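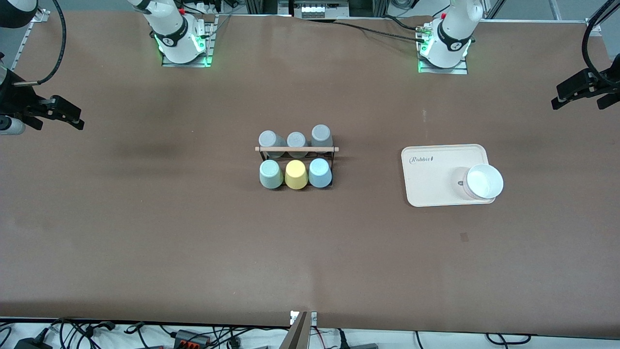 Nustetville Film Reviews: data card

Version 3

Summary

The Nustetville set is a collection of 3,957 film reviews in English, with a label for genre, a label for overall verdict and, where the review has one, the star rating given by the reviewer. It was put together by Finent for work on review classification and on the gap between what a reviewer says and the rating they settle on. The reviews cover feature films only. Television, shorts and recorded theatre were removed in version 2.

Each record is one review. Several reviews of the same film are common, and they share a film_id.

Files

reviews.csv – one row per review, UTF-8, comma separated, text fields quoted
films.csv – one row per film, keyed on film_id
splits/ – lists of review_id for train, dev and test
genres.txt – the 17 genre labels, one per line
CHANGES.txt – differences between versions

Fields in reviews.csv

review_id: integer, stable between versions. Numbers of removed reviews are not used again.
film_id: integer, matches films.csv.
text: body of the review. Headline and byline are stripped. Paragraph breaks are kept as \n\n.
verdict: positive, mixed or negative.
stars: number from 0 to 5 in steps of a half, or empty. Ratings given out of four or out of ten were converted, and stars_raw holds the original string.
spoiler: 1 if the review gives away the ending, otherwise 0.
venue: festival, cinema, home or unknown. This is where the reviewer says they saw the film.

Source

The reviews come from the archive of Sarel, a listings magazine which closed its print edition and passed its back catalogue to Finent. A smaller part was written for the Younis festival bulletin, a daily sheet handed out at screenings. Bulletin reviews are shorter, were often filed the same night, and contain more typing errors. These have been left in.

Reviews with fewer than 200 words were dropped from the Sarel part. The limit was not applied to the bulletin part, as it would have removed most of it.

Labelling

Genre was assigned per film, from the reviews alone, without looking at outside databases. A film has one main genre and may have one secondary genre. Period drama and war are separate labels. A film set during a war but mostly concerned with life at home is labelled period drama, with war as the secondary genre. Revenge stories have no label of their own and are found under thriller, western or crime.

Verdict was assigned per review by 3 annotators working separately, with the star rating hidden. Where two agreed, their label was used. Where all disagreed, the review was marked mixed and the field verdict_split set to 1. Annotators were told to judge the review as a whole. A review that spends most of its length on faults but ends by recommending the film is positive.

Spoiler labels were added by a single annotator and should be treated as less reliable – in particular for documentaries, where it is not always clear what counts as an ending.

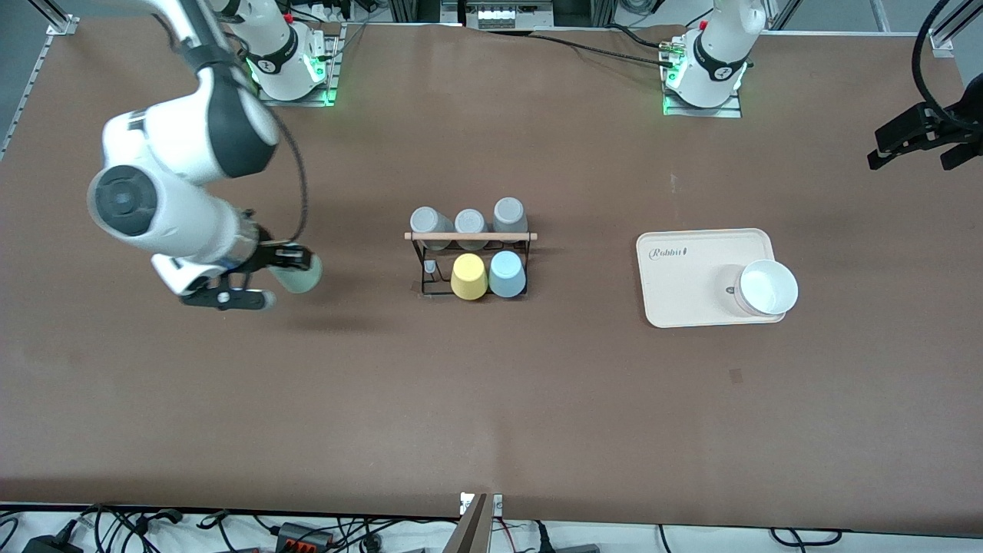

Data / Text / Known problems

Some reviews discuss two films together. They appear once, under the film discussed first, and the second film is not recorded.

The archive was scanned from paper for its earliest years. Accents in the names of actors and directors are often missing or wrong, and hyphens at line ends have sometimes been kept inside words. A search on a name will miss some reviews.

Titles in films.csv are given as printed in the review. Foreign-language films may be listed under an English title, the original title or both. Duplicates found before June have been merged, and the old identifiers are listed in CHANGES.txt.

Horror and animation are poorly covered. Sarel gave both to a short round-up column for most of its run, and the column was not included.

Splits

Splits are made by film, so that no film_id appears in more than one of them. They are not made by reviewer. A model can learn a reviewer's habits in train and meet the same person in test. Anyone for whom this matters should make new splits using reviewer_code, which is a random number with no link to a name.

Use

Research and teaching use is allowed. Full reviews may not be republished. Short quotations are allowed with the review_id given. Please state the version number in any published results, as scores on version 1 cannot be compared with later ones.

Last changed: Thu 24 November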